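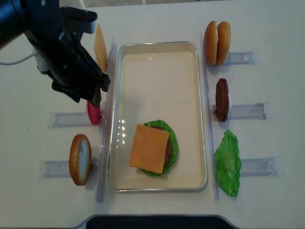
Burger Stacking From Demonstrations: What Happens When You Mix the Order

Student project report, spring term
Irina Bratu and Paraschiva Radu
Submitted Mar 27, 2020

Summary

We trained an arm to build a toy burger by copying human demonstrations, and we wanted to know one thing: does it help or hurt if the demonstrations don't all follow the same order of ingredients? We recorded 242 demonstrations, split them into two sets, trained one policy on each, and ran 100 test builds per policy. The fixed-order policy finished more burgers under normal conditions. The mixed-order policy was much better at carrying on after something went wrong, and we think that's the more interesting result by far!

Why a burger

Our first plan was block stacking. Paraschiva built a version of it in September and we were both bored within a week, and so was the policy, in a way: with rigid cubes it learned to place everything at the same height and hardly had to look at the camera image. Food shapes are a lot nastier. A cheese slice is thin and square, so you can see right away if it has been put down twisted. Lettuce has ruffled edges and never sits quite the same way. A patty on its edge wants to tip. And a burger has a natural order that everybody knows, but the middle of it is up for debate (tomato over cheese or under it? we still don't agree), so it was a good fit for our question.

Setup

The arm is mounted at one side of a white table and carries a parallel gripper. A rectangular metal tray sits in the center, and the burger gets built in there. On each side of the tray runs a tall clear acrylic divider, and outside the dividers the ingredients stand upright, mostly in clear holders, so that the fingers can come straight down on them from above.

Standing the pieces up was the best decision we made all term. When they lay flat, the gripper had to slide a finger under each one, and our success rate for a single cheese pick was miserable. Upright, the pick is close to the same motion for every ingredient, with the gripper opening adjusted to the thickness. The cost is that the arm then has to turn the piece flat before letting go, and most of the errors we still have happen in that turn.

Clear acrylic has a downside too. The edges show up faintly in the camera image and change with the light, and the tray is shiny enough to throw bright spots. We worried about this more than we needed to. After we closed the blinds and left the ceiling lights on for every recording, the reflections stopped mattering much to either policy.

The control code runs on Vandby, the course's in-house robot interface, and we wrote our logging on top of it. Our logger is called Plarent. It saves one camera image, the joint angles and the gripper opening at each time step, and it marks each grasp and release so a demonstration can be cut into single moves later.

Collecting demonstrations

We drove the arm by hand with a small controller. Each demonstration started with an empty tray and ended when the burger was closed. We threw out recordings where a piece was dropped outside the dividers, but we kept the ones with small slips that were fixed on the spot, such as a cheese slice nudged back or a second try at the lettuce. In early trials the policies trained only on perfect recordings froze up as soon as anything looked a bit off.

The 242 demonstrations were divided equally:

Fixed set: 121 demonstrations, always in the same order, with the tomato going on after the cheese.

Mixed set: 121 demonstrations, bottom bun first and top bun last, with everything in between in whatever order the person driving felt like.

Cut into single moves, and with second tries counted separately, the two sets together gave us 3211 segments. That number surprised us. It means there were far more corrections in our "good" data than either of us would have guessed while driving, and a lot of them were at the lettuce.

We shared the driving evenly within each set, which matters more than it sounds. Irina moves quickly and pauses right above the piece before closing the fingers. Paraschiva moves slowly and doesn't pause at all. A policy trained on only one of us picks up that person's habits, and you can recognize whose it is from across the room.

Training

Both policies use the same small network: image in, joint positions and gripper opening in, next short stretch of motion out. We didn't tune them separately. Neither policy is told which ingredient comes next, so it has to work that out from what is already in the tray and what is still standing at the sides. This is the part we were most curious about. With a tray that already holds lettuce, a patty and cheese, the fixed policy should head for the tomato every time. The mixed policy has several reasonable choices and has to commit to one.

Testing

We ran 100 builds with each policy, in alternating blocks, so that any drift in the room or the arm would hit both of them. Half of the builds were plain. In the other half, one of us interfered once, partway through, by placing one ingredient in the tray early, out of order. A build counted as a success if every ingredient ended up in the stack inside the tray, with the top bun on and nothing hanging over far enough to fall.

Results

Plain builds, fixed policy: 44 of 50
Plain builds, mixed policy: 39 of 50
Interrupted builds, fixed policy: 17 of 50
Interrupted builds, mixed policy: 35 of 50

On plain builds the fixed policy came out ahead by five. Most of the mixed policy's failures there were what we started calling dithering: the gripper goes partway toward the patty, slows down, drifts back over the tray, and then runs out of time. It's funny the first time you watch it. By the tenth time you want to reach in and help.

On interrupted builds the picture flips. When the fixed policy met a tray it had never seen in training, it often went to the holder where the next ingredient should have been and closed its fingers on air, over and over. The mixed policy usually just moved on to another piece. It dropped only four builds compared with its plain score, and we were jumping up and down in the lab when we saw that row fill in.

We also looked at where the successful stacks ended up. Both policies tend to build a little off center in the tray, toward the lower half, and they both leave the cheese rotated. Neither one has any reason to care, given that we didn't straighten the cheese in our own demonstrations. The policies are faithful copies of two people who were in a hurry.

Does dithering go away with more data?

We had time for one extra check. We retrained the mixed policy on half of its demonstrations and repeated the 50 plain builds. It managed 28, and the dithering was clearly worse. So more data does help here, at least in the range we could test. We can't say whether the mixed policy would catch up with the fixed one if it had twice the recordings, but we'd love to find out.

A cheaper fix might be to have the network choose an ingredient first and stick with that choice until the release. Paraschiva has a rough version of this working offline, under the name Hokgate, and it picks a sensible next ingredient on nearly all of the held-out segments. It hasn't been run on the arm yet.

Limits

Each ingredient always stood in the same spot, so we know nothing about how either policy would cope with a swapped layout. We only tested one kind of interruption. The same two people gave the demonstrations, did the interfering and judged the results, and for the stacks that were close to falling we sometimes had to talk it over. Fifty builds per condition is enough to trust the big gap on interrupted builds. The gap of five on plain builds could be partly luck.

What we would do next

Swap the holders around between recordings. Record a third set with a mix of fixed and free orders, maybe one in four free, to see how little variety is enough. Put Hokgate on the arm and count the dithers. And get a second tomato, because ours has been gripped so many times that it's starting to bend.

The logger and the cut segments are in the Ardeleanu folder on the course server, with a short readme on how to replay a single move.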